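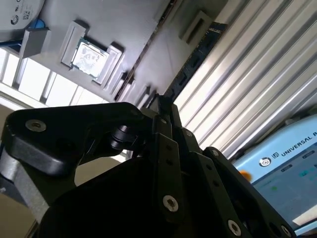
Grostora cell, processor in its holder, memory module beside it, teach pendant at right.

Home Products Cells Fixtures Open Day Support Contact

Grostora PC Assembly Cell
Page updated Oct 10, 2019, after the open day at Clerley. Specs first, notes from the day further down. More to come when we get a minute.

What it is. A one-arm cell for putting parts into desktop towers and taking them out again. Processors, memory, drives in caddies, expansion cards. Made for refurb shops and short runs, the kind of work where the model changes before lunch. Prurnari builds the cell and the fixtures, the arm is a Universal Robots unit, you can supply your own if you have one sitting idle.

What comes with it:
Aluminum profile table, slatted top
Parts fixture, gray plastic, one per product family
Two-finger gripper with wrist camera
Fixed camera over the table
Program set for 5 part types
One day of training on your floor

Arm not included in base price. Ask for the bundle.

Footprint is small. Tower lies on its side, open side up, parts fixture next to it. Arm base stands behind. We get asked about clamps a lot. There is a clamp kit, optional, most people who run one tower model end up skipping it and using the slats and two stops.

Notes from the Clerley open day

Full house, more than we had chairs for. 22 people signed the sheet and a few more wandered over from the packing side. Octavio Ayala ran the demo, Yolanda Marulanda took questions and kept the coffee going. Thanks to Guzmán for lending the towers, all older office desktops, which is what most of you are working on anyway.

We did memory first. It's the part people worry about, the module is long and thin, the slots are tight and there's cable everywhere. Octavio ran it slow so the folks in back could follow.

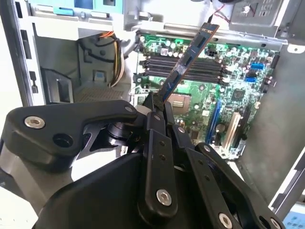
Memory module in the gripper over an open desktop case.

Couple things that came up. Grip point matters a lot. Too near the end and the module tips as it touches the slot. We teach the pick at the holder, so the grip is set before the arm ever gets near the tower, and if its wrong you fix it once at the holder and not at every slot. Force limit is set per part on the pendant. Somebody asked for our numbers, we'll send them, but please don't copy them straight over, boards differ.

Latches. Yes, the arm can push them open. We'd still rather have the operator do it when the tower goes on the table. Takes a second and saves a long routine. Same goes for tucking the power cables back, one velcro strap and your done.

Then processors. Slower, more careful, and the part of the demo that ran over. The socket lever and frame get opened by hand in the standard program. A lever routine is in the works, we showed a piece of it back in June, still not ready to sell.
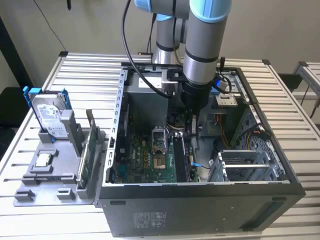 Can one fixture cover more than one tower model?
Usually one fixture covers a family, so long as the parts are the same size. The tower positions are stored separately, and you pick the model on the pendant before you start. A new family means a new fixture, which we print and ship in 3 weeks.

Longer runs. Guzmán has had a cell since spring and gave us their count for the last stretch, 491 towers, mostly memory swaps with some drives mixed in. One operator, who also does wipe-down and labels. Their comment was they'd like a second parts fixture so one can be loaded while the other is in use. Fair point. It's now on the price list as an add-on, see Fixtures.

Noise came up too. You can talk over it. The loudest thing in the room was the coffee machine.

Questions on changeover took up almost 22 minutes at the end and could of gone longer. Short version: swap the fixture, pick the model, run the check routine. Check routine moves the arm over each holder and stops, operator looks, hits OK.

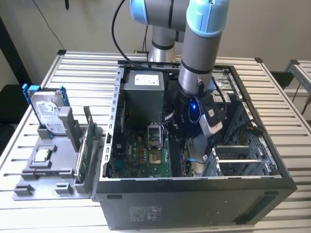

Do that every time, also after lunch if anybody has leaned on the table. Skip it and you'll find out at the socket, and bent pins are on you, not covered.

Drives are the easy one. The caddy gives the fingers something solid to hold and there's room in the holder on both sides. If you are trying to sell this to your boss start with drives, then memory, leave processors for month two.

Ordering
Base cell ships on one pallet. You need a level floor, a regular wall outlet and space to walk around the front. Network drop is nice to have, not required. Second fixture, clamp kit and extra program slots are quoted separately.

Want to see it run with your own towers? Bring two of the same model to Clerley, plus the parts you swap most. Ask for Yolanda Marulanda. Mornings are better. Next open day not set yet, the sign up list is at the front desk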